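11/02/2025
Edin Matić

Street and building survey, notes for the week. Worked on the house list for the Petek hill streets and started checking addresses against the old tax cards. Chutima has the map sheets, Loïc has the car.

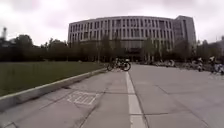
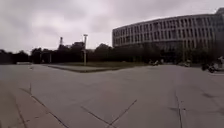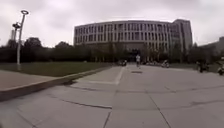
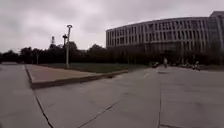 Curved building with the paved plaza in the second, third and fourth.

The hill list stands at 36 houses, of which 7 still have no build date. The tax cards for the upper end of Kuvgate Street were renumbered at some point and the clerk didn't carry the old numbers over. Bujar thinks the change came with the sewer work. I'd like to see the permit book before we write that down.

The Cevov house is the one I keep going back to. The card says one story with a porch. It has two stories and the porch is on the wrong side – either the card belongs to the neighbor or somebody turned the front door around to face the new road. Stone foundation, brick above, newer windows on the second floor. Ha-rang measured the front and got a width five feet more than the card. Measure again from the alley.

Road up to it is rough past the second bend. Loïc parked at the bottom and we walked. Bring boots.

Index cards: 3,373 scanned, the rest are in the two gray drawers. Scans from the first drawer came out too dark to read the pencil notes. Redo those with the lamp moved back.

To do:
– permit book, ask for the volume before the renumbering
– Cevov house, side and rear walls
– call the owner of the Pirero store about the painted sign, he said any time before April
– Chutima to fix the street name on sheet 5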